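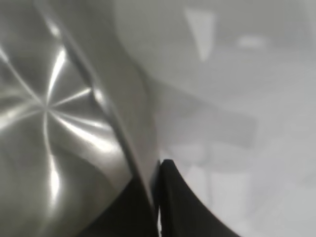 Vol. 4, No. 17

Gristari update lets robot arms work by feel around shiny metal

Jan 29, 2021 – Anyone who has tried to get a robot to pick up polished steel knows the problem. The camera sees a burst of white streaks where the metal should be, the depth map fills up with holes, and the planner either stops dead or heads for a surface that does not exist. The team at Gamgate has spent most of a year on exactly this, and the new release of its grasp planning software, Gristari, is the best answer we have seen from a group this small.

The close-up at the top of this page shows what the wrist camera has to deal with. Bright bands fan out across the curved steel and leave very little for a stereo matcher to hold on to. The pale rim beside it is a much better target. It is smoother in tone and more matte, and it keeps a fairly clean outline as it runs down toward the black fingers.

Gristari now treats those two kinds of surface differently. A small network marks the pixels it thinks are glare and throws out their depth values before the planner ever sees them. What remains, usually a rim, a lip or a handle, gets fitted with a simple curve, and the planner looks for a grasp along that curve. The body of the object is filled in as a rough "keep out" shape so the arm does not swing through it.

"We used to try to repair the bad depth," says Borislav Mladenović, who leads perception at Gamgate. "We had a very clever repair step. It was clever and it was wrong, and it was wrong with a lot of confidence. Dropping the data was hard to swallow, but the grasps got better the same afternoon."

The second half of the release is in the controller, and this is the part we got excited about. Once the fingers are close to the rim, the camera loses most of its say. The arm slows down and the motor currents take over. If one finger touches first, the wrist shifts sideways until the load on both sides evens out, and only then does the grip close. Nikola Vukadinović wrote the first version of that routine last May and has rewritten it four times. The current one fits in 336 lines, and it is a pleasure to read – short functions, plain names, comments that explain the odd bits.

Gamgate tested the release on 17 steel kitchen items, with 100 attempts per item, under the ordinary ceiling lights of its lab. The old planner failed mostly before contact, giving up or aiming at a reflection. With the new one, most of the failures come after contact, when a heavy item turns in the grip. The full logs are posted with the code, including the ugly runs, and we hope other groups copy that habit!

There are limits. Objects with no rim at all, such as a plain steel ball, still confuse the curve fitting. Thin edges are fine from the side but poor from straight above. Krešimir Radonjić, who maintains the simulator, says the glare in simulation is still too tidy, so the network was trained mainly on real wrist camera images that people in the lab labeled by hand. He would like to cut down on that work and is looking for good ways to render dented and lightly scratched metal.

Early users seem happy. Othmane Ghoneim has been running a preview build at Grakance, where his group sorts returned cookware, and he says the best thing for him is the new debug view. It draws the discarded pixels in one color and the fitted rim in another, on top of the live camera feed. "Before, I would stare at a failed grasp and guess," he says. "Now I look at the overlay and I can usually tell in a second whether to blame the eyes or the hand."

The release also cleans up a few things that longtime users have been asking for. Planner settings now live in one file. Camera calibration can be checked without restarting the arm driver. Log playback finally keeps the force data in step with the video, a fix sent in by Melquiades Medrano after he ran into the drift on his own setup.

Next on the list are glass and clear plastic, which break depth sensing in a different way. Mladenović would not give a date. The code, the trained network and the labeled images are on the Gristari project page now, and the install notes have been rewritten from scratch. If you are coming from the previous release, read the section on settings first, as old config files will load but some of the grip limits have changed units.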